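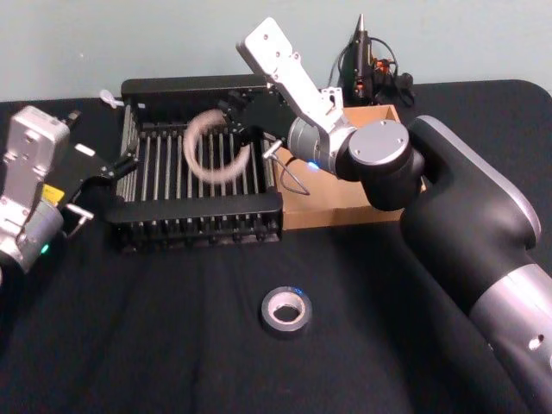
Gesano had its open day on Fri 6 June, at the unit it rents out past Hesden, and I went because a friend who runs a small packing business asked me to look at the two-arm bench kit before he spent money on it. He had read the brochure twice and was halfway sold. I had read it once and was not.

The kit is called Drernura. For the base price of $3,772 a month on a two-year lease you get two arms, a gripper on each, the software and one training day. The table is yours to supply. So is the black cloth, if you want your bench to look like theirs. Delivery and setup are billed on top at $2,091, a figure that isn't in the brochure and that I got only by asking a second time.

Sign-in took ages. There was coffee, a talk with slides, then another talk with mostly the same slides. The first speaker said "any household or light commercial object" four times. I would like that phrase put in a contract before anybody signs one.

After that we were let through to the benches, and things got more interesting. The one I spent longest at had a dish rack in the middle, the ordinary kind with metal tines and a black plastic frame, and the arms were working over it from either side. The thing being handled was an off-white fuzzy piece, curved like a letter C, lying across the tines. I give Gesano some credit for the choice. Fuzzy things are awkward to pick up, and a rack full of thin parallel metal gives a gripper plenty to bump into. A sales team that only wanted applause would have used a foam cube.

Still, it was one piece in one rack. I asked whether we could try it with the rack turned sideways, or with something of mine, and was told the bench was "configured for today." My glove stayed in my pocket.

The bench itself looked more like a workshop than a showroom, which I liked. An open cardboard box stood hard up against the rack, there was a roll of gray duct tape lying in front, and toward the back a tool with a pointed tip sat in a nest of black cables. My friend's benches look worse than that by ten in the morning. If the arms can live with clutter, it matters to him more than anything on the slides. But when I asked how much the box could be moved before the arms needed to be shown the job again, the answers I got from two different staff did not agree. One said it made no difference. The other said "within reason."

The wiring is my other complaint. There's a pin with a cable trailing from it under the wrist of the right arm, and the wire loops down toward the front edge of the box. On a demo bench, fine. On a packing line where people reach across for tape all day, I'd want it clipped up or covered, and I'd want to know who pays when it gets snagged. A cable cover is on the options list at $1,137 per arm. I read that line three times.

The best conversation of the day was with Chaminda Hettiarachchi from the support side, who was standing by the door and hadn't been asked anything yet. He told me straight out that teaching the arms a new object usually eats most of a working day, and longer if the object is soft. He also said the training day in the lease is meant for one task. Further tasks are $1,516 each unless you learn to do it yourself, and he thought most small shops could learn, given a patient person and a quiet week. My friend has neither.

Speed didn't come up in either talk. I asked for a rate, in pieces per hour, and was promised a data sheet by email. It has not come.

Halász had sent people along too, and they were taking notes at the same bench. They sell a single-arm unit that costs less and claims less, and I'm told there will be a demo of it in October, with visitors allowed to bring their own goods. I've put my friend's name down and he is bringing a crate of his worst-shaped stock.

For now my advice to him is to hold off on the lease and ask Gesano for a trial on his own bench, with his own boxes, and the setup fee refunded if it goes back. They said they would "look at it." Parking was free, and the sandwiches ran out before one.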